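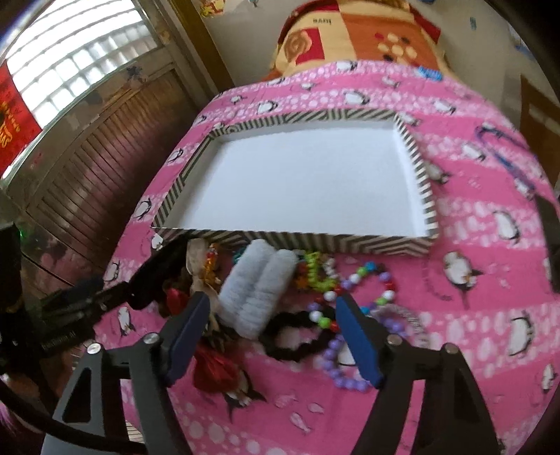 A reader wrote in after my last post to ask how on earth I get a fitted sheet flat enough to fold, when hers always ends up as a ball on the closet shelf. Fair question! Mine did too, for years, and I only got the hang of it after I bought a second set of penguin sheets for the kids' room and ran out of shelf.

Posted Jun 27, 2018

You need a clean sheet and a big flat surface. I use the bed, but a table is fine.

Hold the sheet the long way, inside out, with one hand poked up into each of two neighboring corners. Bring your right hand over to your left and flip that corner over so it sits on top like a little hat. Now your right hand is free. Run it down the edge until you find the next corner, and tuck that one over the other two. Same again with the last one. (If you lose a corner, start over. I still do this with the king size.)

Lay the whole thing down with the stacked corners at the top. It'll look like a sad envelope. Fold the elastic edges in toward the middle until you've got straight sides, and smooth it out with your forearm. Then fold it in thirds the long way, and in thirds again the other way. Tuck the pillowcases inside before that last fold and you'll never hunt for them again.

Cotton is the easiest to learn on. My 400 thread count set from Nevia behaves nicely, but the slippery 535 one I got on sale at Drollum slides all over the place, so I do that one last, when I've warmed up.

Give yourself 25 minutes the first time and put some music on. I did four sheets while a pot of beans was on, and the fourth one looked pretty good. In July I'll get to duvet covers, which are a whole other fight.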